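Minutes – Shared Workshop Robotics Build Group
Lundport, 12/04/2019

Present: Kazue Minami (chair), Osamu Hattori, Kohei Chiba, Yoshinori Ishida. Minutes taken by Tatsuya Imai.
Apologies: none received.

1. Minutes of the February meeting
Accepted with one correction. Item 4 should read that the Rultton arm "moved when asked", and the words "and stopped" should be struck. Osamu objected to the change. Kohei has the log, and the log says the arm went on for a further 10 seconds. The correction stands.

2. The Rutska folding build
Osamu reported that the frame is bolted together and the second shoulder joint is fitted. He considers the build nearly finished. Yoshinori asked what "nearly" means this time, as the same word is in the last two sets of minutes. Osamu said wiring, cable ties and the software. Yoshinori asked whether the software was not the whole job. No answer is recorded.

Kohei ran the shoulder joint on the bench with a weight on the end. It held, then sagged when the motor warmed up. He does not want it hung over anything a person could be sitting on. Agreed that the arm stays on the bench until he says otherwise.

3. Money
Spent to date on the Rutska build: $391. Of this, $161 went on motors and $101 on the second power supply, which Kazue had asked the group not to buy. Osamu said it was a good price. Kazue said the first one works. The supply can't go back now that the leads have been cut.

No more spending before the next meeting without two names on the request. Carried, Osamu abstaining.

4. Oshima's offer
Letter read from Oshima, who would like to show the folding arm at their open day. Tatsuya was in favor if the arm is switched off. Osamu felt a switched-off arm would give the wrong impression. Yoshinori thought it would give the right one. Kazue to write back and say we will decide when there is something to show.

5. Recording folds by hand
Osamu wants the arm to learn from folds done by people holding grippers, and he wants the group to put its evenings into that before anything else. Long discussion. The pictures were passed around at this point.

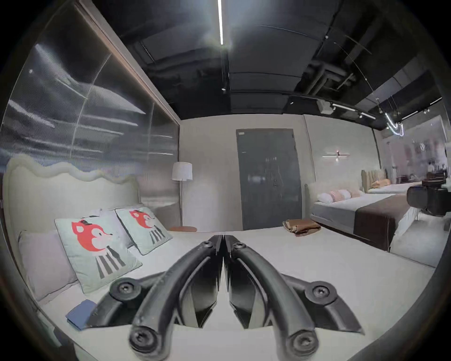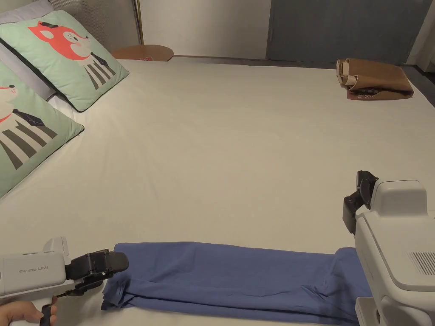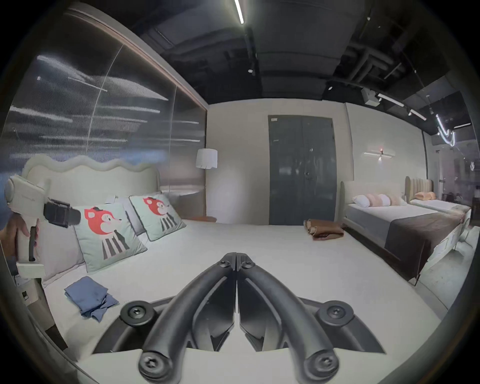
Yoshinori said his doubts about the plan have not changed since February. A person folding with grippers has a person's eyes and a person's patience, and our arm has a shoulder that sags. He also thinks we are starting with the wrong surface. A blue piece of fabric on a wide pale sheet is about as easy to pick out as cloth gets, and he would like to know what happens with a white shirt on the same bed. Osamu said that comes later. Kohei said it should come first – if the vision can't find the edge of a sleeve, the rest is wasted evenings. Kazue asked whether anyone had a use for a machine that folds one thing at a time. Tatsuya said he might.

Agreed: up to two evenings on hand recordings, then stop and look at what we have. Osamu to write down beforehand what would count as a failure. He asked for this to be worded more kindly. It was not.

6. Workshop matters
The drill press belt is slipping again. Kohei will look at it. Whoever borrowed the small hex keys should put them back in the red tin.

Yoshinori asked that the glue not be left open near the extractor, and that people sign the sheet when they leave.

7. Actions
Kohei: shoulder joint, drill press belt.
Osamu: failure list for item 5, before the first evening.
Kazue: reply to Oshima.
Yoshinori: bring a white shirt.
Tatsuya: send out these minutes.

Date of next meeting to be fixed by mail.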